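3.2 How households talk about small repairs

When we first sat down with the families in Jiretside, we had expected to hear mostly about money, and we did hear a good deal about it, over a great many cups of tea. But the talk kept drifting back to the objects themselves: the kettle, the garden shears, the sewing machine that had come down from an aunt. Of the 22 households we visited, the ones who repaired most often were also the ones who could tell us the longest stories about what they owned. Ro-un Cheon, who carried out the earlier interviews in Dukier, had found much the same pattern, and we are grateful for her patience in letting us go back through her notes (all 30 pages of them, in very small handwriting).

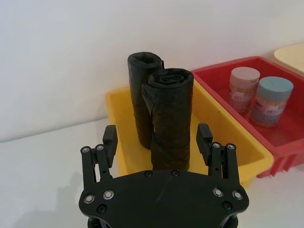 Figure 5. Screws and linkage pivots.

Willingness to open a thing up seems to begin with whether a person can find the way in. Several of the people we spoke with told us, a little sheepishly, that they had given up on an appliance after some 20 minutes of turning it over in their hands, looking for anything that might come undone. Fasteners left in plain sight change that first meeting a great deal. In Figure 5 the silver-rimmed screw heads stand out clearly against the black plate, and a newcomer would at least know where to put the screwdriver, while the smaller dark screws along the upper edge are the kind our older participants said they tend to miss. One retired baker in Hervieu kept a saucer by her elbow for every screw she took out, and she would not let us drink our tea until we had admired it.

We return to the matter of hidden fasteners in the next section, together with the answers from the September visits, when the children of the house were home and had plenty to say for themselves.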